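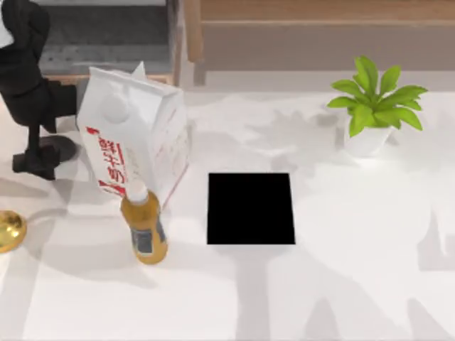 Carton, bottle and potted plant on a white tabletop

Subject: Re: [dosten-owners] Court of Appeals ruling, what now?
From: Ingegerd Isaksson
To: dosten-owners list

Rekha, I was at the hearing and have now read the order twice, so I'll answer your questions in line. I am copying Angharad Hopkin at the law office so she can correct me if I get anything wrong.

On 17 January 2019, Rekha Rai wrote:
> I only heard secondhand that the court turned us down. Lakshmi told
> me in the parking lot that the case was thrown out, and then Vasanthi
> said at the mailboxes that it was fine and nothing had changed. They
> can't both be right.

The court turned down our request for an early appeal. It did not throw out the case. In June the trial judge ruled that the claims against Turent and the claims against the installer had to be tried separately. We asked the Court of Appeals to step in before trial and put them back together. The panel declined to take that up. The order is three paragraphs long and says that a scheduling and severance decision can be reviewed after final judgment, and that we had not shown harm that couldn't be fixed then.

So Vasanthi is closer, but something has changed. We will have two trials unless somebody settles.

> Did the judges say anything about whether the decking was defective?

No. They didn't look at the Grondadeck boards at all, or at the inspection report. One judge asked our lawyer how many balconies were closed and she told him 45. That was the only time the balconies came up. Everything else was about whether the appeal belonged there in the first place. The argument took less time than parking did.

> Who pays for this round? My understanding was that the losing side
> pays the costs.

Each side pays its own. It's the last line of the order. Turent had asked for its fees and that was denied too. Our share comes out of the litigation assessment we already voted on. There will be no new assessment for the appeal. The second trial may be another matter and the board has it on the agenda, item 8.

> Lakshmi also says we can go to the state Supreme Court. Is that true,
> and is the board planning to do it?

We could file a petition. They take very few of these and Angharad's advice was to save the money. The board voted last night not to file. Lakshmi D'Souza voted against and asked that her reasons go in the minutes, which they will. Her main point is that the installer has very little insurance, and that a jury hearing only the installer's case could put all of the blame on the manufacturer, and then the next jury could do the reverse. Angharad agreed that this is a real risk. She thinks it can be handled with a motion asking that both trials go before the same judge, with the same findings on cause used in both. She is drafting that motion now.

> What happens to the dates? I have family coming and I was told that I
> might be a witness.

The stay lifted when the order came out, so the clock is running again. Turent has 9 days to hand over the test records the trial judge told it to produce last year. After that come the depositions. You're on the witness list, Rekha, along with everyone else whose balcony was opened up for the first inspection. Being on the list doesn't mean that you'll be called. If you are, the law office will phone you directly and work around your dates as far as it can. Please don't rely on me for that.

> Last thing. Can we please get the balconies open in the meantime? I
> have been paying full dues for a balcony I can't stand on.

The city's closure notice is separate from the lawsuit and the court has no say in it here. Vasanthi Rajan has been dealing with the building department and she can tell you more than I can. My understanding is that any balcony where the boards have been taken up and replaced can be reopened once it's inspected, but we have to photograph and store the old boards first, with unit numbers on them. Please don't let a contractor haul anything away. Two owners have already done this and it was raised in Turent's brief.

A few other things people have asked me off list:

The full order is on the court's website under Venkataraman v. Turent. We are listed under the first owner's name, which is why a search for Dosten brings up nothing.

Paper copies are in the office at 50 cents a page. There is no charge if you only want to read it at the desk.

If someone from Turent or the installer contacts you about your unit, take down the name and number and pass it on to Angharad. You don't have to talk to them.

I'll post again when the motion is filed.

Ingegerd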